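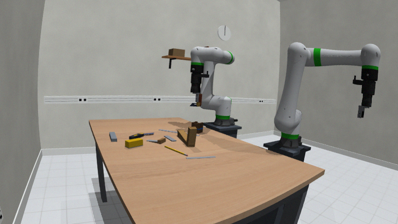 Light wood table, white tiled floor

Front Office and Scheduling Assistant, Clarthorpe

Rodico makes and repairs tables, desks and shelving for schools, clinics and small offices. We are looking for a front office and scheduling assistant to join us at our Clarthorpe location. The job is part time to start, four days a week, and can become full time after the first seven months if both sides want it.

What you will do

Answer the phone and the main email inbox. Most calls are from customers asking when an order will arrive or how to get a part replaced.
Book deliveries and pickups with our two drivers and keep the calendar up to date.
Enter new orders, check them against the quote, and send the confirmation the same day.
Open the mail, match packing slips to invoices, and pass anything unusual to the office manager.
Help with the yearly stock count in July.

We have 274 active accounts, and many of them have been with us a long time. You will get to know the regular ones quickly. School orders pick up in late spring and stay heavy through the summer, so time off in July is limited. The rest of the year is flexible.

What we need from you

A high school diploma or GED.
Two years of office, retail or dispatch work, or something close to it.
Comfort with spreadsheets and with talking on the phone for a good part of the day.
Clear written English. Spanish is a plus but is not required.

You do not need to know anything about furniture. We will train you on our order system, which is called Holisari, and on the product list. Training takes roughly 2 weeks and is paid at the full rate.

Hours and pay

The office is open from 7 a.m. to 4 p.m. with a one-hour lunch. Pay is hourly and depends on experience; we will give you the rate at the first phone call. Paid holidays and sick time start on your first day. Health coverage is offered to full-time staff only. Parking is free, and the Ghauri Street bus stops across from the front door.

This job is done on site. Some lifting of sample boxes is involved, and a cart is available. If you need a change to the workspace or to the application process, tell us and we will work it out with you.

How to apply

Send a resume and a few lines about your last job to the Rodico office in Clarthorpe, by mail or through the contact form on this site. Please put "Front Office" in the subject line and include a daytime phone number. No cover letter is needed. The position stays open until filled.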